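Markers and Labels: The Culludier Workroom
Oct 27, 2019
2136 views · 49 comments · Share

We moved the supply room at Culludier this month and wrote on a lot of boxes. Most of this page is about the pens and what they write on.
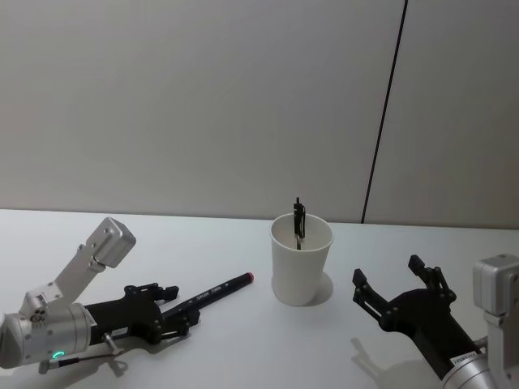

Black marker with a red cap end, at the white table. The printing on the barrel is too small to make out at this size.

A reader who saw the first version of this page asked why anyone would use a red-ended marker for ordinary labels, and said that in her office color at the end of a pen means the color of the ink, full stop. She had picked up the wrong one more than once and ended up with a shelf of labels in two colors. Her advice was to write one word on scrap before starting a box.

We do that now. There is a pad of scrap by the door and it gets used up faster than expected.

The boxes

Roughly 100 boxes went from the old supply room to the new one. They are plain brown cartons, all one size, ordered from Destis. The smaller size would have been easier to lift when full of paper, and we will order that next time.

Each box has its label in two places, on one short side and on the lid. We started with the lid only. Once the boxes were stacked two high, the lower lids couldn't be read, and we went back and did the sides.

The labels

White paper labels, the large ones, Rarnus brand. They come 80 to a pack. Marker dries quickly on them and the edges stay down if the carton is clean. On a dusty carton they lift at the corners after a day or two. Wiping the side first with a dry cloth takes care of most of it.

On the plastic bins we wrote on masking tape. It peels off without leaving much behind, and the bins are used for something different every few months. Permanent marker straight on the lid of a bin is hard to get rid of. Two of ours still say CABLES and have held envelopes for years.

What goes on a label

Room, shelf, contents, in that order. Capital letters. Contents in three words at most. "Misc" was allowed at first and then not allowed, after several boxes had to be opened to see what was in them. If a box is mixed, the label now names the largest item in it and the rest goes on a sheet inside.

Numbers are written large, at the top left. A 1 and a 7 look alike from across the room, so the 7 gets a bar through it.

Keeping the pens going

Cap on whenever the pen is put down, even between two boxes. Push until it clicks. A marker left open through lunch will usually come back after a night lying flat with the cap on, but the line is gray for the first few words.

We store them lying flat in a shallow drawer. Stood in a cup with the tips up, they wrote faintly at the start, and with the tips down a few of them leaked into their caps. The drawer has a strip of cardboard down the middle, black on one side and everything else on the other.

Broad tips are for cartons. Fine tips are for folders and tape. A broad tip used on textured tape frays at the corner and won't make a clean line afterward. We keep the frayed ones for crossing out old labels.

Marks on a white table

Go over the edge of a label on a white top and it shows. We put a sheet of cardboard under anything being written on. For marks that are already there, a little rubbing alcohol on a cloth works on our tables if it is done the same day. Try it in a corner first. Older marks take a second or third go, and there is one line near the wall that has not moved at all.

The new room

The shelves are numbered from the door. Paper is on the bottom shelf, tape and labels at hand height, bins along the top. The Damasceno boxes are still on the floor at the back, waiting for brackets. They are labeled on the side and lid like the rest.

Spare markers are in the shallow drawer. Take a black one from the left side, and please put the dead ones in the trash instead of back in the drawer.

Share · 49 comments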